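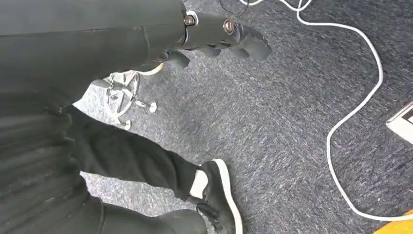

Gripper over the carpet, fingers open

mabli_h
So has anybody here touched the Nilero yet? Like, held one in your hands? I keep seeing the same leaked clip of the tablet and the guy never once opens the browser. My old Boltia is down to 4 hours on a charge and I need to decide before May.

boltfan75
My cousin's shop had a demo unit for a week. Screen is gorgeous, the keyboard cover is mush. I typed one email on it and gave up.

eluned.dafis
Disagree on the keyboard! I wrote two long reports on the same cover and got used to it by lunch. What bugs me is the pen - it costs $75 extra and there's no slot for it anywhere. 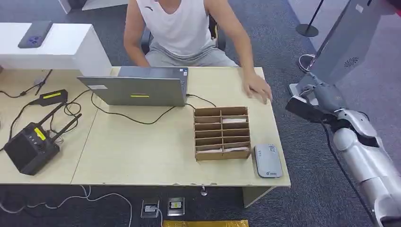 Laptop open on the desk, cardboard organizer next to it

boltfan75
Two reports in a morning, ok, you type lighter than me. I still say wait for the Bondovora. Same chip, and the pen is in the box.

mabli_h
The Bondovora has been "coming soon" since I bought my last phone lol. Eluned, how's the battery if you leave the brightness up?

eluned.dafis
I get about 7 hours, mostly mail and video calls. Games will kill it faster.
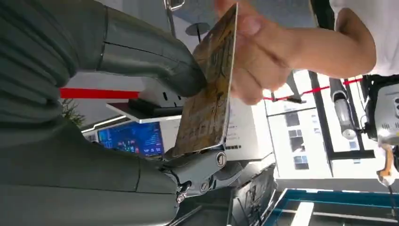

Oh and get the bigger storage if you can stretch to it. I got the small one and the updates ate a good chunk of it (there's no card slot, which I missed on the spec sheet, my own fault).

mathias
No card slot?? That's me out then. All my music is on cards and I'm not paying monthly for cloud space.

boltfan75
See, Bondovora has a slot.

mabli_h
On paper! Ok, I'm going to try the keyboard in a store first and report back.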